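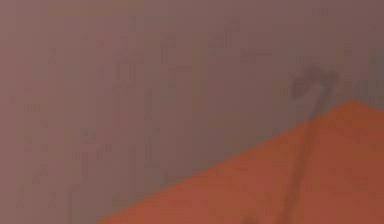
Home | Posts | Bench notes | About

Musinwood and the missing stop

I have been reading sales talk about home robots for long enough to get itchy when somebody writes "fails safe." Tivum writes it a lot. Their planner is supposed to halt the arm whenever it loses track of where a surface is, and on paper I have no quarrel with that.

So I ran it in Musinwood, the simulated bedroom Chathurika Pathirana built for us at Ellwood. The job is dull on purpose: move across the room, reach toward the bed, come back. I gave it 2000 runs over a couple of nights. In 183 of them the planner's own idea of the floor drifted away from the simulator's floor, and it kept going. No halt, no warning, a cheerful green "complete" in the log. 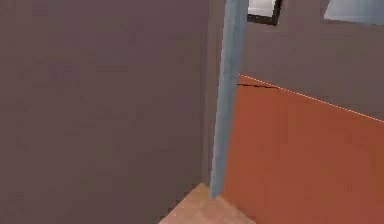
Run 927 is the one I keep going back to. The position error climbs for 20 steps in a row, well past the limit in the config file, and the stop flag never changes. I first blamed my own setup, which is usually the right guess. Chathurika reran it on her machine with a clean install and got the same thing.

Our best theory is that the check compares the planner's estimate with its previous estimate. If both are wrong in the same direction, they agree nicely. That would explain why a sudden jolt trips the stop every time and a slow slide doesn't. I haven't seen the source, so take it as a theory.

Teoh, who handles the vendor side, passed all this on. The reply was that simulated contact is "not representative." Maybe so, but the same people quote simulated runs in their safety sheet, and I'd like to know which ones count. 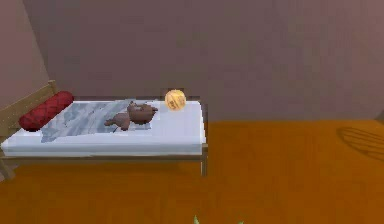 Musinwood, bed side. Teddy bear and ball on the mattress.

Until I see a changed check and can rerun the whole batch, our hardware arm stays unplugged. The logs are zipped up if anyone wants to tell me I'm wrong.

Filed under: Robots, Things that broke

This site uses cookies to remember your preferences. Accept | Learn more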